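Second Reel

I got the job at the Karum because I was the only one who applied, and because I could carry a film can up 67 steps without stopping to complain. The Karum has 128 seats, and on a good night in August maybe half of them had a person in them.

The movie that summer was called Clulleck. A dam breaks above a small town, and a tired engineer has to warn everybody before the water comes. I saw it so many times I could do the siren with my mouth. My sister loved the wave. I loved the bit before it, when the engineer's wife sets the table and you hear one glass start to hum.

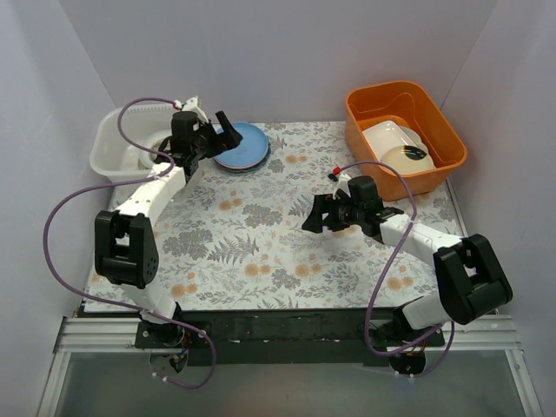 2. The Night It Skipped

So one night the second reel jumped. I'd threaded it wrong - my fault, completely - and we lost up to 23 seconds, including the glass. The wave just showed up! No hum, no warning, just water coming down the main street of Ulau.

I waited for the booing. Instead a woman in the back row screamed so loud that the whole place screamed with her, and then they were all laughing and grabbing each other's arms and spilling their drinks.

Afterward she stopped me in the lobby and asked if it always went like that. I said sure, every night. She came back the next evening with her mother and I stood up there with the reel in my hands, threaded right, wondering if I should mess it up again for them.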